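I've been living inside a simulator for most of November and I'm having the best time. Regular readers will know I spent the summer griping about my old setup, the one where adding a cupboard door meant an evening of editing text files and a crash at the end of it. So when Fuseini Ackah told me to try the Ziltance scene pack from Celleck, I downloaded the trial that same night, stayed up until 2 in the morning, and bought the license before breakfast. I paid full price, same as everybody.

Ziltance is a bundle of ready-made rooms and furniture pieces for practicing robot manipulation in simulation. You bring your own arm and gripper model, or use one of theirs, and you get 111 pieces that you can stack, stretch and re-skin however you want. There's a viewer, a physics layer, and a little scripting tool for generating variations. I run it on a desktop that was decent four years ago and it's been fine. It gets a bit slow when I ask for a lot of rooms at once, and the fan makes itself known, but it has never fallen over on me.

Installing was quick. The installer asked me one question (where to put the files) and then got on with it. The license key is another story. It comes by email as a long string with dashes in it, and if you paste it with the dashes the box turns red, and if you paste it without the dashes it's happy. I tried it the wrong way four times. Celleck, please, just strip the dashes!

My project, if you're new, is teaching a two-finger gripper to take hold of upright things: posts, door edges, the side of a bookcase. It sounds like such a small task and it has eaten my whole year. Upright edges are tricky for me because my camera sits close to the hand and the fingers block a good part of the view, so the policy has to cope with seeing only a piece of the thing it's going for.
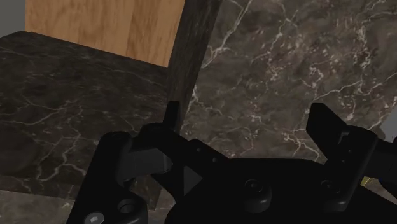
What I love most about this pack is the surface randomizer. You pick a piece, you tell it which groups of materials are allowed, and it deals you a new look every time you reset. I had been training everything on plain gray boxes, and my gripper got very good at plain gray boxes. Now I get combinations no decorator would sign off on, like the dark veined marble next to the honey-colored wood panel, with that nearly black post running down its side. The post is a great test for me, too, with a slim black fingertip right in front of dark wood. My old edge finder leaned on contrast between the hand and the target, and a pairing like that leaves it very little to work with. I rewrote that part over two evenings and the new version is so much calmer about dark materials.

The stone deserves its own paragraph. There are 17 stones in the pack and the veining on the darker ones is wonderfully busy, lots of thin pale lines going every which way. My first run with stone turned on was a mess, with the edge finder chasing veins as if every one of them was the side of a shelf. I sat there laughing and then I sat there not laughing. But what a useful way to fail! I'd much sooner find that out at my desk than with a real arm and a real countertop. I ended up starting the training with the simple woods and letting the stones in gradually, and that worked far better than throwing everything at it on day one.

My latest batch got a good hold on 97 percent of the upright pieces with the full material set switched on. That's in simulation, with my gripper model and my idea of what a good hold is, so please don't carry that number anywhere. I'm still going to be smug about it for a week.

Contact feels good. Fingers settle against a surface and stay there, where my old setup used to buzz like a trapped fly. Friction can be set per material, and the defaults seemed sensible to me, though I nudged the polished stones down a little. Collision shapes on the panels and posts are tidy. The curved pieces are rougher, and if you're working with bowls or handles you'll want to check them before you trust anything.

Lighting is the weak spot. The default is very even, which is pleasant to look at and too kind for training. You can add lamps and move them, but the randomizer doesn't touch them yet, so I wrote my own script for it. It's ugly and it works. If anyone wants it, ask in the comments and I'll clean it up first (some of the variable names are not fit for company).

The manual is the other thing. The first half is lovely, clear and friendly with plenty of worked bits. The second half reads like notes somebody meant to come back to. The whole section on naming your own materials is one line long. I wrote to support and got a proper answer from Manolis Kokkinos the next morning, with a sample file attached and a tip on grouping materials that I now use every day. So support gets full marks from me, and the manual gets a hopeful look.

I did compare it with Kongkaew, which plenty of you have recommended. Kongkaew has nicer curved objects and a smarter lighting tool, and if I were picking up mugs I'd probably go that way. For flat panels, posts and blocks I'm quicker in Ziltance, and I like how easy it is to take one room apart and build another from the bits.

Next up is drawers. I've already put a first cabinet together and the top drawer opens straight through the wall, so I have some reading to do in the bad half of the manual.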